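Ticket 174 - DHCP, baux perdus toutes les 11 min sur le VLAN invités
Site : résidence Hanwood
Statut : en cours

Ouvert jeudi matin. Postes des chambres OK au branchement, IP en 10.x, puis plus rien. ipconfig /renew = timeout. Adresse en 169.254 derrière. Le wifi du hall n'est pas touché, autre VLAN.

Vérifié : câble, port du switch, pas d'erreur CRC. Prise murale testée au testeur, les 8 fils passent.

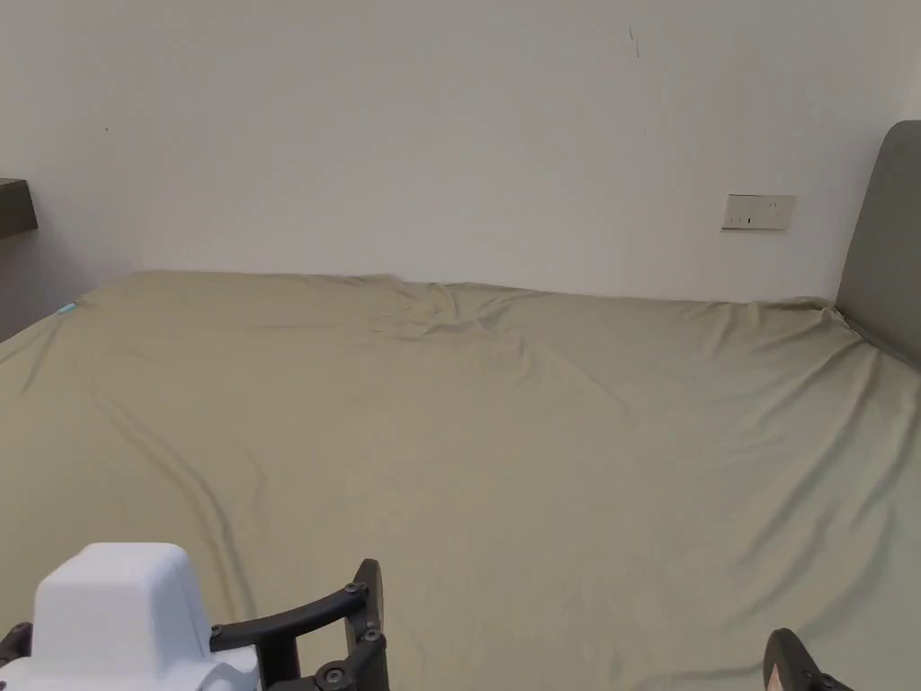 Crédit photo : Eladau

Capture Wireshark côté client : DISCOVER part bien, deux OFFER reviennent. Donc 2 serveurs DHCP sur le meme segment. Le bon (Rendedach, notre routeur) et un autre, passerelle en 192.168.1.1. Bail très court sur le second, ça colle avec les coupures.

MAC de l'intrus relevée, recherche dans la table du switch en cours. Pour l'instant vu sur l'uplink seulement, faut descendre d'un étage.
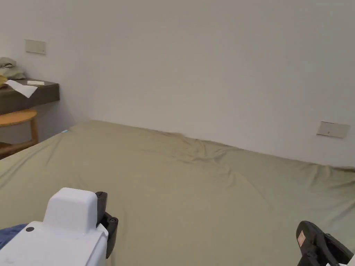

Yan : regarde si le DHCP snooping est bien actif sur le switch d'étage, chez nous il avait sauté après la mise à jour du firmware. Et mets l'uplink en trusted avant, sinon tu coupes tout le monde.

Bien vu. Snooping absent de la running-config, présent dans la sauvegarde d'octobre. Remis sur le VLAN invités, uplink en trusted, tous les ports d'accès en untrusted.
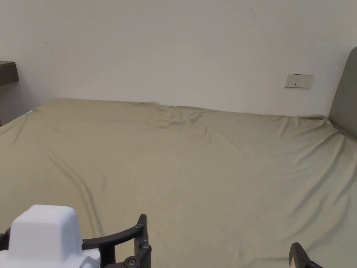
Compteur de paquets rejetés qui monte sur un seul port, le 11. Port en shutdown. Renew relancé sur un poste : une seule OFFER, bonne passerelle, bail normal.

Reste à faire : write memory (pas encore fait !!), retrouver le boitier au bout du port 11, relever le firmware des autres switchs. Je laisse le ticket ouvert jusqu'à demain.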